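言葉の定義について、少し長く書きます。今日は「方言」と「言語」の境目のことです。

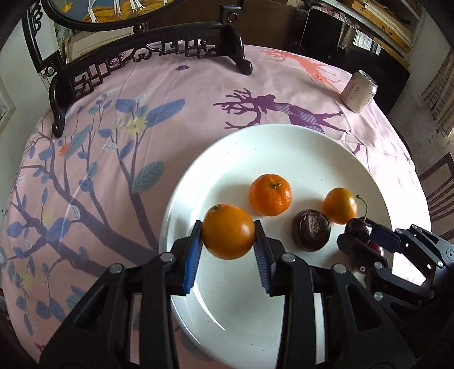 先ほど読者の方から、境目は話し手の数で決まるのではありませんか、という返信をいただきました。3000人しか話さなければ方言で、もっと多ければ言語だ、というお考えのようです。

私はそう思いません。話し手が700人でも、独立した言語と認められているものはあります。反対に、とても多くの人が話していても、方言と呼ばれるものがあります。

私が育った村では、隣の谷の人の話がよくわかりませんでした。でも学校では、どちらも同じ言語だと習いました。国境の向こうの町の言葉は、半分以上わかりました。それは外国語だと習いました。子どもの私には、とても不思議なことでした。

「互いに通じるかどうか」で決める、という説明をよく見ます。便利な基準ですが、AにはBの話がわかって、BにはAの話がわからない、という場合に困ります。慣れの問題も入ってきます。

昔、Zumbergという小さい出版社が、方言の語彙集を出しました。見出し語は1037です。8月に古本で買いました。序文には「この言語は」と書いてあるのに、表紙には「方言集」とあります。同じ本の中で、もう決まっていません。

その語彙集には「朝」にあたる語が5つ載っています。夜明け前の朝と、牛に草をやった後の朝は、別の語です。標準語に訳すと、全部「朝」になってしまいます。

日本語を勉強し始めたとき、「弁」と「語」の違いも先生に聞きました。関西弁とは言うのに、関西語とはあまり言いません。先生はしばらく考えて、来週答えますとおっしゃいました。

名前をつける人と、その言葉を話す人が違うことが多いです。私はこの点がいちばん気になっています。

続きは語彙集の後半を読んでから書きます。日本語の間違いがありましたら、教えてください。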